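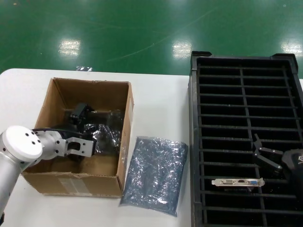
How to pack a used graphics card for posting

I sell old computer parts in my free time, and in the last years I have sent 12 graphics cards by post. Only one arrived damaged, and it was the one I packed in a hurry. Below is my way of doing it now.

What you need

An anti-static bag, a little bigger than the card
A second bag, for a spare or for small parts
A cardboard box without old labels
Foam or clean paper for filling
Packing tape
A tray or rack to hold the parts while you work

Step 1. Clear the table

Take away cups, food and anything made of wool. Put the box on one side and the tray on the other, so that the bags lie between them. I use a plain black rack with slots which I bought from Dravell, but a dish rack of plastic does the same job.

Step 2. Check the card

Hold it by the metal bracket and the edges, never by the gold contacts. Look at each port for dust or bent pins. Put the plastic caps back on the ports, if you still have them. Write down the serial number – mine ended in 3,567 and I was happy to have it when the buyer asked.

Step 3. Prepare the bags

Lay one bag flat on the table. If you keep your bags in the box, as I do, take them out now and look for holes. Wrinkles are no problem, but a torn bag should be thrown away.

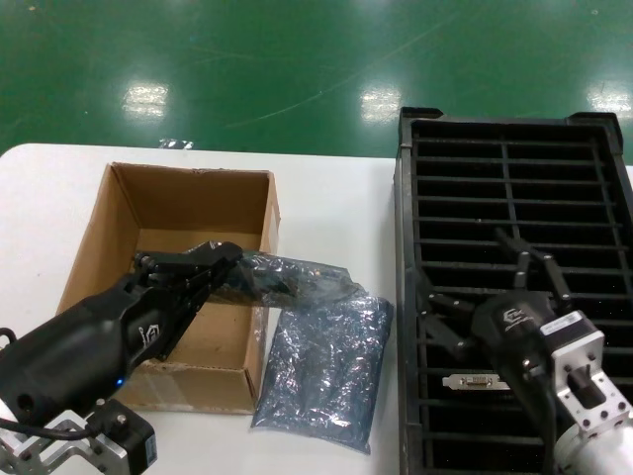 Anti-static bags beside the box, with the rack on the right.

Step 4. Put the card in

Slide the card in with the bracket last. Press the air out gently, fold the open end over two times and close it with a small piece of tape. Do not put tape on the card itself.

Step 5. Fill the box

Put foam on the bottom first, at least 4 cm. Lay the card flat in the middle and fill all the sides, then the top. Close the box and shake it softly. If you hear something moving, open it again and add more. 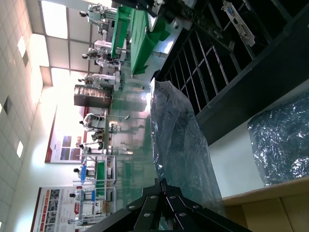
Larkotix wrote that ordinary bubble wrap can go around the closed anti-static bag, but should never touch the bare card, and that a second box around the first is worth the extra postage for heavy models. I agree with this – for a card with a big cooler I now use two boxes.

Step 6. Tape and label

Tape the middle seam and both short ends, top and bottom. Stick the address on the largest side and put a copy of it inside the box, in case the label comes off on the way.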